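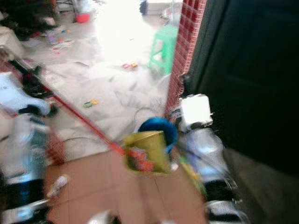 Katona building revises common-area cleaning and storage rules

Residents of the Katona apartment building will follow a revised schedule for shared entryways and hall storage starting in July, according to a notice issued by Jarneo, the firm that manages the property.

Under the new rules, floors in the ground-level entries are to be swept before 9 a.m. and mopped once a week. Sweeping had been left to individual households under a house rule that set no fixed times. The work now passes to a contractor, Platurach, under a one-year agreement. The contract covers 19 entries and the stairs between them. Windows and exterior steps are excluded and remain with the existing grounds crew.

The notice also limits what may be kept near apartment doors. Umbrellas, brooms and similar long-handled items may stay in the entry if they do not narrow the walking path. Shoe racks, boxes and bicycles must be moved to the basement. Items left in the path after a written warning will be held in storage for up to 16 days, then discarded.

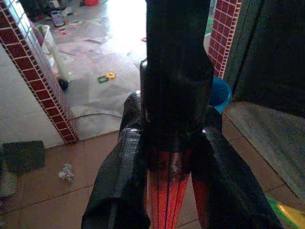 Etelka Bodnár asked at the residents' meeting whether the storage period could be extended for tenants who are traveling. Jarneo said requests made in writing before departure would be accepted, and that the wording of the notice would be corrected to say so.

Residents received the draft in the spring and returned written comments on three points: the hour of sweeping, the type of floor cleaner and access to the basement. The sweeping hour was moved from 7 a.m. as a result. An unscented neutral cleaner will be used on tile. Basement keys can be collected from the Jarneo office on weekday mornings.

Kristóf Csonka, property manager at Jarneo, said the monthly service charge will not change during the first contract year. Costs will be reviewed when the agreement comes up for renewal.

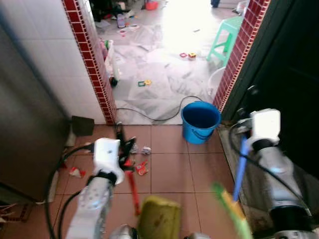
Cleaning tools near a doorway.

Questions about the schedule may be sent to the management office, citing notice number 3184.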